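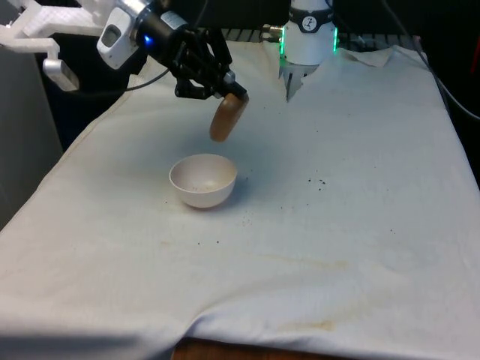

The Road Down to Kallio

By Mared Lloyd
July

So the bus went over at the second bend, and I wasn't on it. I'd stopped in Andik for a peach — one peach! — and missed it by a minute. Hanne came running up the road with her shoes in her hand, yelling my name at the ditch. I yelled back from behind her. She hit me with a shoe, then she wouldn't let go of my sleeve till 8.

Recent stories
Luris in the Rain
Route 12

Get new fiction by email. Unsubscribe anytime.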